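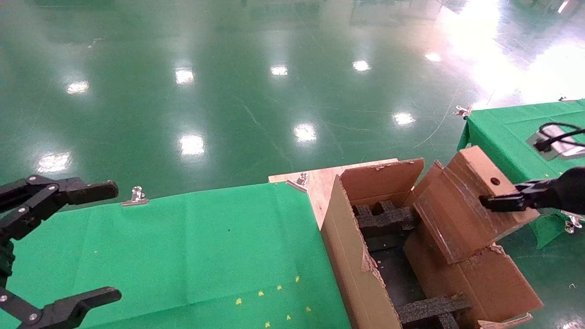
Carton open on the board, foam still in. Clips on the back edge and corner of the cloth.

Flenen Workshop Forum > Packing and Storage > Reusing cartons with foam inserts

skurna_bench
Posted November 4, 2019

I have 27 of these to get through: brown corrugated, dark grey foam inserts with a grid of raised blocks. The inserts are worth keeping. The cartons are going back on the shelf if they will take another trip, otherwise flat for recycling.

Two questions. Is a carton with torn flap edges still usable for shelf storage? And does the foam come out before or after the flaps are dealt with? The cloth is the usual green one, clipped down. The stars are left over from something in the main room and get into everything.

tapegun60
Torn edges on flaps are cosmetic. What matters is the side walls. Press the middle of each wall with a flat hand. If it springs back, keep it. If it stays in, the fluting has gone and the carton will not stack.

The left wall on yours looks slightly crumpled low down. I would check that one first.

Sedgwick_stores
Disagree on the flaps. A frayed edge gives tape nothing to hold. We had 18 cartons at Sedgwick fail at the top seam in July, all with good walls. Trim the edge back to clean board with a knife and a steel rule, or scrap it.

tapegun60
Top seam failures on a shelf? Nobody tapes shelf cartons here. They get folded shut.

Sedgwick_stores
Ours get moved between buildings, so they are taped. If the OP's never leave the shelf then fair enough.

skurna_bench
Shelf only, apart from a few going to Clenport. I could sort those separately and give them the better cartons.

low_bay
Foam out first, always. Pulling a flap about with the inserts in place puts the load on the corner crease, and that is where the board splits. Lift the insert from two opposite sides. If you pinch a single raised block it tears off at the base, and the grid is then no good for small parts.

Also get the stars off the cloth before anything else. Foam with a grid like that will hold bits in the channels and you will be picking them out with tweezers.

skurna_bench
Noted on the two sides. I have been lifting by one block. That explains a fair amount.

tapegun60
A lint roller is quicker than tweezers. Unclip the cloth afterwards and shake it outside.

ferrule
Side point: the flap with the round hole near the top. Has anyone found a good way of patching those? Dust gets in on the lower shelves.

low_bay
Square of card glued on the inside face, 60 mm each way. Tape on its own lifts after a month or so.

Sedgwick_stores
Or leave it open. We have 181 cartons on racking with holes in and the dust has never been worth the glue.

ferrule
Your racking is not next to a saw – mine is.

skurna_bench
Plan for now: stars off, foam out, press test on the walls, trim only the ones for Clenport. Holes stay as they are except on the bottom shelf. I will post the number of keepers when the stack is done.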